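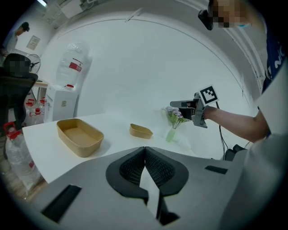
19 March 2023
Posted to the Giltlow hand-held gripper list by the Drenstead bench

Re: finger pads wearing on one side, and the marker on top

Hello all,

What a good question this was to wake up to! I've kept the important bits of the original below and answered as I go, as we had the same trouble with our pair all through January and I now have far too many opinions on it.

> We run two of the hand-held grippers on tray and box work. The left pad on one of
> them has gone shiny along the seam, and the jaws no longer meet evenly when you
> squeeze the trigger gently. Is it the pad or the linkage?

Very likely the pad, or how the pad is sitting. Take both off before you touch the linkage. Ours had a crumb of old glue under the rim, tiny, and it pushed the whole pad over enough that all the wear went to one edge. Clean the seat with a dry cloth first, then a damp one, and let it dry properly. Press the new pad in from the bottom and work upwards with your thumb. If you start at the top you get a bubble in the middle and you'll be doing it again after lunch (I was).

Then do the paper test. Close the jaws on a strip of ordinary printer paper and pull. It should drag the same at the top, the middle and the bottom. If it slides out easily at one end with fresh pads on, then yes, have a look at the linkage, and start with the pivot screw on the side that slides.

> How often do you change them? The Clorkorport sheet only says "when worn".

We change ours at 50 hours of use, always both pads together. We did try stretching a set to 79 and the grip on card was noticeably poorer by the end, especially on anything with sloped sides. Write the fitting date inside the housing in pencil — it's a lovely small habit and it has settled several arguments here.

> Also the marker on top has started to lift at one corner. Can we just stick it
> down again?

Please don't! Print a new one. Once a corner has lifted the square isn't flat any more, and the tracking gets jumpy in a way that looks exactly like a calibration fault. I lost an entire day to that. Matt paper, leave the white margin on when you cut it out, and stick it to the plate while the plate is off the gripper and flat on the bench. Check it's the right way round against the other unit before you screw it back on. Then run the Nava check routine, all 22 poses, even if you're in a hurry. If more than one pose fails, look at the plate screws before you recalibrate anything.

> Last thing, the cable pulls on the wrist when you reach across the table.

Give it more slack than you think it needs, and fix it at the table end as well as the gripper end. We leave a loop nearly as long as my forearm. Check the plug after every long session, as ours had worked itself half out more than once and the recordings just stopped without a word.

I have seven spare pads in the drawer, the older mesh-faced sort, if anyone is waiting on an order and wants a set to tide them over. Reply to me off-list with an address. And please do post what you find under that left pad, I'd love to know if it's glue again!

All the best from Drenstead

Last updated: same day, pose check added to the marker answer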